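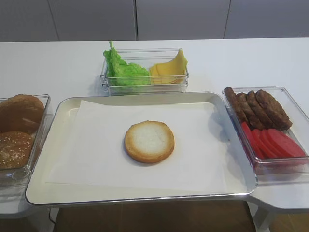

Burger station, Sorkley kitchen: tray with bottom bun, fillings in the clear containers.

Sorkley kitchen – staff meeting on the assembly line
Thursday, 2.30 pm, staff room
Chair: Tariq Mughal. Minutes: Yasir Lodhi.

1. Last minutes
Agreed. The broken locker is still not mended.

2. Trial figures
The Jekis arm built 1,043 burgers in February. Staff built 531 on the same station over the same weeks, mostly at lunch. Tariq said the two should not be compared yet, as the arm was given the plain orders.

3. Jobs and hours
Tariq confirmed that no contracted hours will be cut during the trial. Evening staff said they now spend most of the shift filling containers and checking orders, and miss the variety. Rotation between station, grill and counter to start next week – Yasir to draw up the rota.

4. Station layout
Lettuce and cheese stay behind the tray, patties and tomato on the right, bun tops on the left. Staff asked that containers are not moved without telling the next shift. Agreed.

5. Stoppages
Anyone on shift may stop the arm and finish orders by hand. No one will be asked to justify a stop. Cheema to be rung if it stops twice in an hour.

6. Training
Wollus will run 2 sessions. These are paid time. Night staff asked for a later slot – Tariq to ask.

7. Any other business
Budget of 2,000 for floor mats approved.

Meeting closed 3.25 pm.

This site uses cookies. Accept all | Manage settings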